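Chapter 7
Planning around clutter

In Chapter 6 the arm moved through open space. Every path we planned ran from a start pose to a goal pose with nothing in between, and the only limits that mattered were the joint limits. Very little useful work looks like that. A dishwasher rack, a parts bin and a kitchen bench all have objects on them, and the planner has to know about every one before it can say that a path is safe.

This chapter deals with the software that sits between the camera and the joint controller. Its job is to take a list of objects, each with a shape and a position, and return a sequence of joint angles that reaches one of them without touching the others. The list is called the world model. We will assume for now that it is correct, and drop that assumption in Section 7.5.

Tableware makes a good test problem. Bowls and cups are cheap and come in plain colours, and a bowl can be modelled as a short cylinder with little loss. They also cause real trouble. Bowls placed side by side leave a gap that may be too narrow for the gripper. A small cup close to the base of the robot may be well within the length of the arm and still be hard to reach, as the elbow has to fold almost completely to get there.

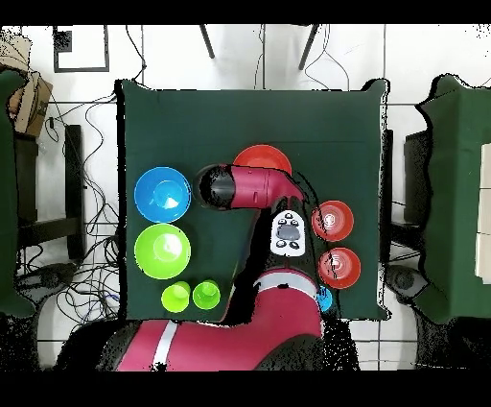 Figure 7.1 A tabletop workspace with bowls and cups, viewed from the head camera. Source: Gandix Laboratory, Ernenberg.

Figure 7.1 also shows a problem that belongs to perception but lands on the planner. The arm crosses the table between the camera and the objects. One red bowl is partly hidden by the upper arm, with its rim still showing, and a small blue cup is only partly visible beside the body of the robot. A detector that works on colour alone may report the visible part of the bowl as the whole bowl. The planner will then place the cylinder in the wrong spot and make it too small. It is also easy to see how a red bowl and a magenta-red arm segment might be merged into a single object.

There are two common ways to handle this. The first is to move the arm out of view, take a picture, and plan from that picture alone. The second is to keep a running world model in which an object stays where it was last seen until there is evidence that it has moved. The first is simple but slow. The second is faster - and fails badly when someone shifts a bowl while the arm is in the way.

The Benavides planner used in the exercises supports both. Its sample problem set has 2,979 start and goal pairs, and 381 of them have no collision-free path at all. Leave those in when you run your tests. A planner must be able to report failure within its time limit, and code that has only been run on solvable problems often cannot.

Before you start, you should be able to:

write the forward kinematics of a six-joint arm (Chapter 3)
convert a point from the camera frame to the base frame (Chapter 5)
interpolate between two joint poses at a fixed speed (Chapter 6)

7.1 Configuration space

A pose of the arm can be written as a list of joint angles, and that list can be treated as a single point. The set of all such points is the configuration space. An obstacle on the table takes up a region of this space, and the shape of the region is seldom simple, even when the obstacle is a plain cylinder. We begin with an arm that has two joints, where the whole space can be drawn on a sheet of graph paper.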